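Listones cónicos Zomstead para tutorar tomates: mucho catálogo y un resultado discreto
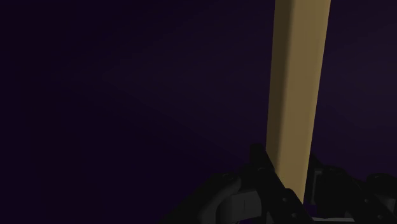
Un listón largo que se estrecha hacia abajo, en una imagen generada por ordenador.

Desconfío de cualquier producto de huerto que venga con la palabra "sistema" en la caja. Un tutor para tomates es un palo. Se clava, se ata la planta y en noviembre se guarda en el cobertizo. Zomstead lleva un par de temporadas intentando convencernos de que eso se puede mejorar, y para comprobarlo compré un juego de 6 listones con sus clips, referencia 3218, por 43 euros. Los pagué yo, lo aclaro porque en el artículo anterior hubo quien preguntó.

La promesa es sencilla. Al ser más estrecho por abajo, el listón entra mejor en la tierra y, según el folleto, "se asienta por su propia forma". En mi bancal, que es arcilloso y lleva años con compost encima, entraron bien, eso es verdad. Con cuatro golpes de maza de goma estaban donde tenían que estar. También entran bien las cañas de toda la vida si se riega la tarde anterior, y cuestan lo que cuesta ir a cortarlas.

Lo de asentarse por su forma me lo creo menos. La parte ancha queda arriba, con todo el peso de la mata colgando de ella, y la parte fina queda enterrada aguantando el esfuerzo. Cualquiera que haya tenido un rosa de Barbastro cargado en agosto sabe lo que pasa cuando sopla. Dos de los míos se inclinaron tras la primera tormenta seria y hubo que volver a clavarlos más hondos, con la planta ya atada, operación que no le deseo a nadie.

Los clips son lo peor del conjunto. Sujetan por presión y, como el listón cambia de grosor, hay exactamente una altura a la que ajustan bien. Por encima hay que forzarlos y por debajo resbalan. Acabé volviendo al cordel de yute, dando un ocho entre el tallo y el listón, y los clips están ahora en un bote con las bridas sueltas.

A favor diré que la madera ha aguantado. No se ha astillado con la maza y después de una temporada completa a la intemperie no veo podredumbre en la punta, que era lo que más temía. El folleto habla de un tratamiento "natural" sin decir cuál. Escribí al servicio de atención al cliente para preguntarlo y me mandaron el mismo folleto en PDF. Para algo que va enterrado junto a lo que me como, esperaba otra cosa.

He podido compararlos con otros dos. Los tubos Skolden, de acero plastificado, son feos y el plástico se pela por donde roza la azada, pero no se mueven. Las espirales Zovik me parecen un invento para gente que no sale de vacaciones: hay que ir guiando el tallo cada pocos días y, si te despistas una semana, ya no hay quien lo meta. El vivero Hrytsenko, donde compro el plantel, sigue usando estacas rectas de castaño en sus propios bancales, y eso que vende los Zomstead en la entrada.

¿Para quién tienen sentido? Para macetas grandes y plantas de poco porte, pimientos o berenjenas, donde el tutor apenas trabaja y sí se agradece que entre sin destrozar raíces. En tomate indeterminado, no los volvería a comprar. Tampoco en suelo arenoso, aunque ahí no los he probado y hablo por lo que vi en el mío.

Nota: 2 sobre 5. Si bajan de precio y quitan los clips de la caja, subiría medio punto.

Actualizado el 22 de abril: he vuelto a clavar cuatro, esta vez en los pimientos. Los otros dos sujetan la malla de los guisantes, sin quejas de momento.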